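Nyitrai folding kick scooter: a review after 19 days of going to work on it

7 Jun 2022

I'm 57, I have one slightly dodgy knee and I bought myself a scooter. A kick one, no battery, the sort you push along with your foot like you did when you were nine. My daughter laughed for a good long while and then asked if she could have a go, so make of that what you will!

The one I went for is the Nyitrai with the big wheels. I'd been dithering between that and the Vundmont, which is a bit cheaper and comes in a lovely green, but the Vundmont's handlebars stopped somewhere near my ribs and I felt like I was riding a tea trolley. I'm fairly tall. If you're shorter than me you may get on with it perfectly well, and you'd get the green.

Putting it together took no time at all. It comes in a long flat box with the handlebars off, you slot the stem in, do up two bolts with the key they give you, and pull the grips on (this was the worst part, they are TIGHT, a drop of washing-up liquid helped). The instructions are tiny little drawings with no words and I only looked at them afterwards, when I had a washer left over. I still have the washer. The scooter seems fine without it.

Now, the ride. The first thing I noticed was how low the deck is, and I mean that as praise. On my daughter's old one I had to bend my standing knee a lot to reach the ground, and mine complains after a few minutes of that. On this I can push for ages, then swap legs, then push some more. Do learn to swap legs, by the way. I didn't for the first week and one calf was like a brick.

The tyres are solid rubber, so no punctures, but you do feel things. Tarmac is lovely. Brick paving makes your teeth hum. Cobbles, get off and walk, I don't care how big the wheels are. There's a bit of spring in the front fork which the box makes a great fuss of, and I suppose it takes the edge off kerbs, but I couldn't swear to it on anything rougher than a path.

Brakes: there are two, a hand lever for the front and the old stamp-on mudguard at the back. The hand one was far too slack out of the box and I had to tighten the cable. After that it was good. The mudguard one rattles. It rattled on day one and it rattles now, and a folded bit of inner tube under the hinge has only made it rattle in a lower key.

My route to work is 3 miles, most of it on the shared path and then across the open paved bit by the lawns, where the trees are still quite skinny and there's hardly a soul to dodge. I look forward to that stretch every single morning. It's flat, it's wide, and you can get four or five big pushes in and then just stand there and roll.
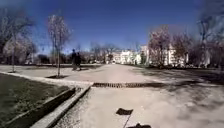

Drain covers were my big worry before I bought it, I'll admit. I came off a scooter on one as a child and I've never forgotten it. With wheels this size I go over the long slatted sort square on and get nothing more than a quick brrrp through the feet. I wouldn't cross one at a shallow angle, and I slow right down if it's been raining, but I no longer get off and carry the thing across like a nervous cat.

Folding is where I'd knock a mark off. You press a lever with your foot and the stem comes down, fine, but the catch that's meant to hold it shut is feeble, and twice it has swung open on the bus and clonked me on the shin. I use a strap from an old rucksack now. It's also heavier than I'd expected from the photos. Up one flight of stairs I don't mind, up three I'd be having words with it.

I bought the Drokov bell and the shoulder bag at the same time. The bell is great, nice loud ping. The bag is rubbish, skip it.

I paid £65 for mine at Busex in their end-of-line sale, and they had a few left when I went back for lights. At full price I'd have to think a bit harder, what with the catch and the rattle, but for what I gave for it I'm really chuffed. Four stars out of five.

Edited to add: Deepak Pathak asked in the comments whether the grips are the standard size. They are, I've since put some squashy foam ones on and they're much kinder on the wrists. Keep the washing-up liquid handy.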